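Search this site
Search
Menu

Arm faults at the Dornness desk bench

30th June

The tabletop arm at Dornness stopped 22 times in one week on a plain job: pick up a capped drink bottle, move it, let go. Most of the stops were false alarms. Two were real, and after the second one Zlata Yurchenko took the arm out of service until the release routine had been checked.

In both real cases the controller logged the bottle as placed while the fingers were still closed on it. The arm then started its next move with the bottle in its grip. The force limit tripped and the motors cut out, as they should. Nothing was broken, but the log said "placed" both times, and that is the part we want people to know about.
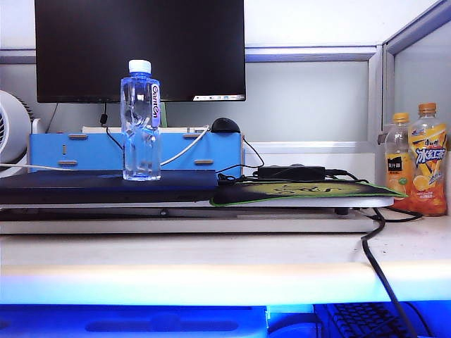 Desk bench, Dornness. Water bottle on the closed laptop.

Vidar Solheim went through the logs and found that the release check was reading finger position from the command instead of from the sensor. If the fingers were told to open, the software took it that they had. The mistake came in with the January update and has been there since. Moroz, who maintain the controller code, have sent a patch, and the error now shows as code 3820 and holds the arm still.
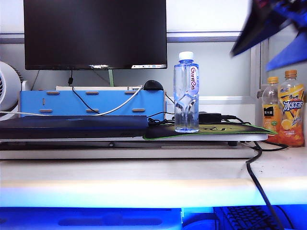 The false alarms have a different cause, and we have not fixed it yet. The wrist camera loses the outline of clear plastic when there is something busy behind it. A full water bottle standing on the mouse pad shows the blue box and the cables through its side, bent out of shape, and the detector splits it into pieces. The orange drinks on the right have given far less trouble – their printed labels are easy to find. Noémie Hoarau is collecting more samples with clear bottles.

Until further notice, run the arm at 50 percent speed and keep hands off the desk while it is powered. If you get code 3820, press the stop button and call Zlata or Vidar. Do not pull the bottle out of the fingers. The Dindel bench uses the same controller and should be patched before it is switched on again.

2 comments
Share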